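Laundry firm's folding pledge leaves customers counting the creases

Bellico says every shirt it sends home will come back folded to the same square, every time, starting in October. Customers who have been paying for that since spring may wonder what they were getting before.

The laundry company, which runs pickup and delivery across the east side, announced what it calls its "flat fold standard" at its Mitside depot. The standard is a one-page document. It says tops are to be folded square, stacked by color with the dark items together, and handed back without loose sleeves or corners. It does not say what happens if they aren't.

Wilson Flores, who manages the depot, said the change came after a run of complaints over the summer. The company logged 107 of them in one month, most about clothes that arrived creased or bunched up at the bottom of the bag.

"People open the bag and they want to put it straight in the drawer," Flores said. "If they have to fold it again, they ask why they paid us. I would ask the same thing."

Bellico handles 3,000 bags a month, according to Flores, so the complaints cover a small share of its work. That figure counts only people who took the trouble to write in, however. The company has no number for those who sighed, refolded their T-shirts and said nothing, or for those who took their washing elsewhere.

The price is also going up. A standard bag will cost 3 dollars more from the day the new rules take effect, and the increase applies to everyone, including customers who send only towels and sheets. Flores said the money would pay for extra time on each bag. Asked how much extra time, he said that was still being worked out. 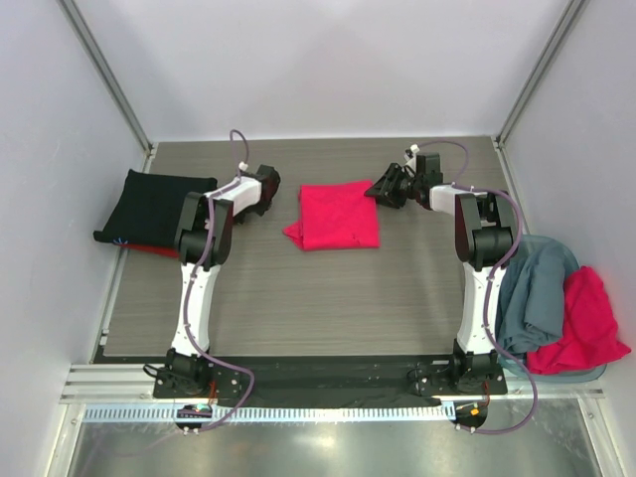 A folded pink-red garment on the tabletop, with a stack of folded black cloth at far left. One small corner has escaped the square.

A loose corner may sound like a small thing to argue over, and for most people it probably is. But it is exactly what the new page of rules says customers won't see, and the company picked the wording itself. An earlier draft shown to staff promised "store quality" folding. The phrase was gone by the time of the announcement.

Nele Groen has used the service for two years and sends a bag every other week. She was among those who complained, after a set of work blouses came back with a crease down the front of each one. She got a credit for the next bag and a note thanking her for her patience.

"The next bag was fine. The one after that was the same as before," Groen said. "So I'm not sure what a piece of paper changes. Are they going to check? Who checks?"

That question did not get a full answer. Flores said shift leads would look over bags before they leave the building, but he could not say how many bags, or whether anyone would keep a record. Customers who are unhappy will be able to send a bag back for refolding at no charge, provided they do it within a day of delivery. They will have to be home for the pickup.

Rival service De Bruijn made a similar promise two years ago and dropped it the following winter. Its website now says clothes are returned "clean and folded" and leaves the matter there. The firm did not reply to questions about why.

There is some sign that Bellico is serious. It ran a trial on one delivery route over the summer, covering 1,025 bags, and Flores said complaints on that route fell "by a lot." He declined to share the result as a number. He also confirmed that the trial route was staffed by the depot's most experienced folders — people who will be spread over every route once the standard goes company-wide.

Fitted sheets are not covered. Neither are sweaters, anything with a hood, or children's clothes, all of which will be folded "as appropriate," according to the page. For a household with small kids, that could leave most of the bag outside the promise.

Groen said she would stay with the service for now, mainly for the pickup. She has already decided what goes in her first bag under the new rules: the work blouses, all of them, and a linen shirt she has never managed to fold properly herself.

The new prices will appear on customer accounts before the first October delivery. Anyone who wants to cancel has to do so in writing.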